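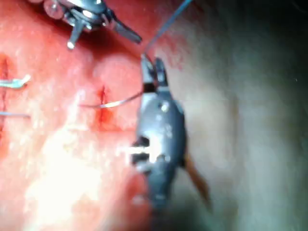 **Stirkow** wants to know if any machine can take over mending yet. We have a pile of torn work shirts at the shop and one person who sews.

**Aranda**

Not yet. Straight seams on flat cloth, fine. A torn elbow, no. 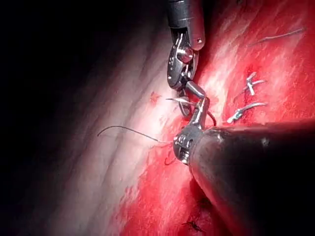
Could it at least sort the pile? Sorting by color works well enough, but someone still has to check the pockets.

**Skerkau**

I'd go a bit further than Aranda.

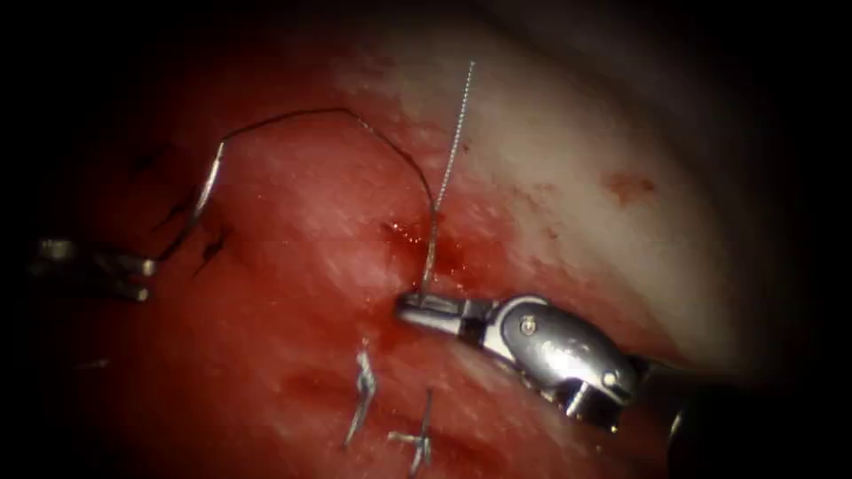

Mending is hard because cloth moves when you touch it. Our cutter runs 8 hours and never meets a wrinkle it didn't cause. Hand stitching is another job — look at that curved needle and the dark thread sweeping over in a wide arc. Slack like that has to be watched on every stitch, and a torn cuff is no easier. 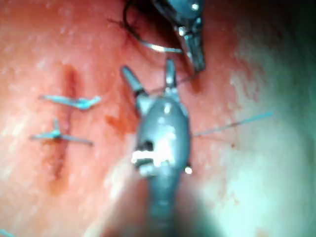 So I'd keep your sewer and buy a machine for the hems. Ours does 60 pairs of pants between thread changes.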